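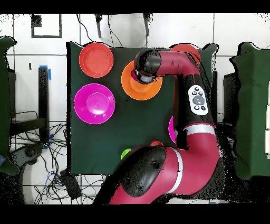 ## Séance 2 — Ranger la vaisselle, ou l'art de perdre contre une assiette

Rappel de la séance précédente : en 1888, on promettait déjà la fin des corvées. Vous avez fait la vaisselle hier soir.

### 2.1 Le problème

Des assiettes en plastique de plusieurs couleurs, un tapis vert, un bras rouge. Consigne donnée à un enfant : « empile ». Consigne donnée au bras : voir le polycopié de Karla Arellano, annexes comprises.

Difficultés à connaître :

- **La prise.** Une assiette posée à plat offre très peu de bord à saisir. Viser le centre ne sert à rien avec une pince à doigts.
- **L'occlusion.** Vu d'en haut, le bras cache une partie de ce qu'il doit ranger. De certaines assiettes il ne reste qu'un croissant. Le programme doit s'en souvenir ou les redécouvrir (et s'en étonner à chaque fois).
- **Les reflets.** Le plastique brillant renvoie la lumière, la mesure de profondeur s'en offusque. Les bords du tapis ne lui réussissent guère mieux.

### 2.2 Alors, c'est pour quand ?

Sur le banc Colau, Hakim Rondonuwu a lancé 1000 essais d'empilage avec des assiettes identiques, toutes visibles. Résultats honorables. On a ensuite changé l'éclairage — Hakim préfère ne pas en parler avant le café.

Position du cours : en atelier, pièces connues et gabarits fixes, oui, depuis longtemps. Dans une cuisine, avec un reste de gratin, non.

### À préparer

1. Lire Setiawan, chap. 2 (sauter la préface, elle est optimiste).
2. Proposer une stratégie pour une assiette aux trois quarts masquée. « Déplacer le bras » est accepté, à condition de dire où.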